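I've been using Voveo to schedule our newsletter and social posts since April, and I have opinions! We're a tiny shop (two of us plus whoever wanders in), so I wanted something that would queue up posts, send the Friday-style roundup email and show me which links people clicked, all without a manual as thick as my arm.

Setup took me one evening. You connect your accounts, pick your posting slots, and then there's this calendar where you drag things about. I love the calendar. I moved a whole launch week for our Flastia candles in the time it took my tea to brew.

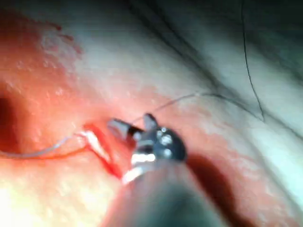
The email side is a bit more fiddly. Our list has 2984 people on it, and the import choked on 13 of them over accented letters in their names, so I had to fix those by hand (sorry, Réka!). Templates are pretty but there are only 14, and half look like they're selling me a gym membership. I ended up tweaking the plain one, which gets more clicks than anything fancy I've tried.

Where it really shines is the link report. It splits clicks by post and by hour, and I found out our readers are most awake at 6 a.m., before I've even found my slippers. I used Pristotum before this and it lumped everything together in one sad little graph.

Support was hit and miss. My first message got a lovely answer in an hour, and the second one I'm still waiting on.
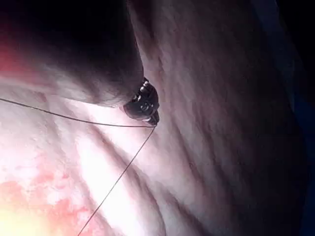

Sandrine Deschamps commented that she had the same import trouble, and that saving the list as UTF-8 before uploading fixed it for her. She'd also like a way to pause the whole queue with one button, and oh, me too. I'm staying on the monthly plan until they add it.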